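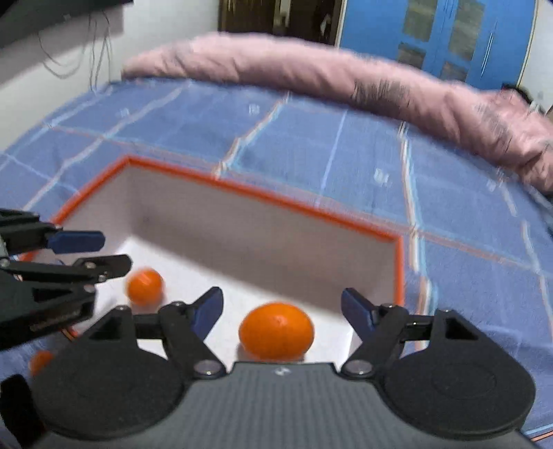 mossy_kettle
Has anyone else lost their orchard since the Fendale update on Tuesday? I'm on the Lunau version and I had 267 hours in that save, so you can imagine my face. The farmhouse is fine, the goats are fine, but every tree I'd planted past the river is gone and the fruit has just been left lying about on the ground (big plain orange things, same sort of colour as the balls in the white box up top, so at least they're easy to spot in the grass). I've restarted, reinstalled, the lot. Is it a known thing or am I just unlucky?

pixelbadger
Known thing, yeah. Mine went as well. Don't sleep in the game! If you sleep it writes over the old save and then you're stuck with it.

mossy_kettle
I have slept. I've slept 3 times :(

pixelbadger
Oh no. Check the backup slot under Options anyway, mine had one from before the patch.

grumblecrate
I don't think it's a bug. The patch notes say trees outside the farm boundary "may be tidied" and the river IS the boundary. I planted 14 pears by the mill and lost the lot, but I'd been warned. People don't read the notes and then shout at Elent.

dusty_second_pad
Sorry but that's rubbish. "May be tidied" doesn't tell anyone their orchard is getting deleted. And the game let us plant there! There's even a quest where you put a plum tree on the far bank. Elent did the same sort of thing with the fishing huts in July and put them back a week later.

grumblecrate
The quest tree survives though. I checked.

dusty_second_pad
Great, one plum.

mossy_kettle
Right — found a backup! Slot 6, from Monday night, and it's got everything in it. I've switched off automatic updates before loading it and the trees are all there. Thank you badger, you've saved me a very sulky weekend.

pixelbadger
Brilliant! Copy it to a card if you can, the slots get reused.

lemon_hatch
Anyone playing the boxed copy from Ghoneim? Mine hasn't offered me the patch at all and I'm wondering if I should leave it alone.

grumblecrate
It'll ask when you next go online. Move your trees first.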